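Folding for People Who Would Rather Not: A Study of T-Shirt Methods in a Shared Laundry Room

Final report, Household Systems elective, Stornwood Hall group

1. Background

Stornwood Hall has one laundry room, one long shelf for finished clothes, and a tradition of leaving shirts on that shelf in the shape they came out of the dryer. By June the shelf was holding a single mound that several residents were treating as a shared wardrobe. Our group was asked to pick a household task and improve it. We picked the mound.

The question was narrow on purpose. Which way of folding a T-shirt will a tired student still be using at the end of the term? Speed mattered, but so did whether the shirt survived being shoved into a drawer by somebody thinking about dinner.

2. Methods compared

We tested three folds. The first was the store fold, with both sides turned to the back and the bottom brought up in halves. The second was the roll, which backpackers recommend at length. The third was the two-pinch fold, where you pick the shirt up at two points along one side, cross your hands, and shake it out into something that is supposed to be a rectangle. All of us had seen the two-pinch fold done online in two seconds. Our first attempts took a good deal longer and produced what one group member recorded in the log as "a hat."

Each of the 12 residents who signed up did every fold on plain cotton T-shirts until the whole set came to 544 timed folds. A fold counted as finished when the person let go and was willing to defend it.

3. Work surface

We lost most of a week to the surface. The tabletop we started on was slick, and a shirt with one side tucked would slide off on its own. A bedspread gripped too well and dragged the sleeves out of place. In the end we covered a large table with a sheet, pulled it fairly tight, and stopped fiddling with it. A sheet still ripples a little when you tug on a shirt, but the ripples turned out to matter less than we had feared in the proposal, where we gave them a full paragraph.

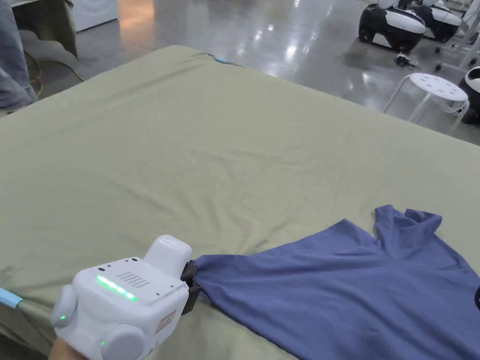 Figure 1. Blue T-shirt on the covered table, left edge pinched, one sleeve still crumpled.

The starting state of the shirt made more difference than any of the folds did. A body panel that lies mostly flat is easy to deal with. The trouble is in the sleeve and shoulder, where the cloth likes to double back on itself, and a twist left there goes straight into the finished fold and comes out the other side as a lump. After the pilot round we added a flattening step before the clock started -- a decision we argued over for longer than it takes to flatten a shirt.

4. Results

The store fold was the slowest and the neatest. The roll was quick, stayed together in a drawer, and came out creased in places no shirt should be creased. The two-pinch fold was the fastest once learned, but only 5 of the residents ever learned it. The others gave up with varying amounts of dignity and went back to folding in half until the thing was small.

We also checked the shelf after the trials. Rolled shirts stayed rolled. Store-folded stacks held up until someone wanted the shirt on the bottom.

5. Limits

Everyone knew they were being timed, so nobody folded the way they do at midnight. We used adult T-shirts only and make no claims about fitted sheets, which were proposed as an extension and voted down in under a minute.

6. Recommendation

Put a covered table in the laundry room, flatten the sleeves first, and let people roll if they want to. The cover should be tied at the corners under the table. Ours was not, and two members of the group spent the last session re-straightening it.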